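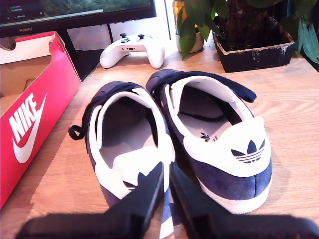 # What happens to sneakers when we're done with them?

Final report, consumer studies project, group 3

So I picked shoes because I own too many of them, and Shamim Ghumman (my project partner) picked shoes because I'd already started and she didn't want to go back to zero. We wanted to know how long students keep a pair of sneakers and where the pair goes after that.

## What we did

We put out a paper survey in July, at the two entrances of the Zendlow building, and got 206 back. Thirty of those were useless – people skipped the whole second page, which was our fault for printing it on the reverse with no arrow. That left 176 forms, and everything below comes from those.

We also spent an afternoon at Trarnen, the repair shop near the bus station. Toshio Oshima runs the counter there and he let us copy numbers out of his order book. He had 2548 jobs written down, going back to when he took over, and hardly any of them were sneakers! It was mostly boots, dress heels and bag straps.

## What we found

Most people keep a pair going until the sole wears smooth or the heel lining rips. The lining came up way more than I expected (mine always go there first, so I felt seen). Suede owners complained about stains and canvas owners complained about smell.

After that, the most common answer was "still in my closet." Trash came second and donating came third. Very few people had ever paid for a repair, and a lot of them wrote in the margin that they didn't know you could.

Toshio told us a heel lining is an easy fix, but glued soles are a pain – he has to grind off the old glue and sometimes the foam comes with it.

## Stuff we'd change

We should have asked what people paid for the shoes. Samina Rind pointed this out after our first presentation and she was right, because a cheap pair and an expensive pair probably don't get treated the same. I'd also survey somewhere other than Zendlow, where half the people walking in are athletes.

The blank form and the tally sheets are in the shared folder, and Shamim has the paper originals if anyone wants to recount.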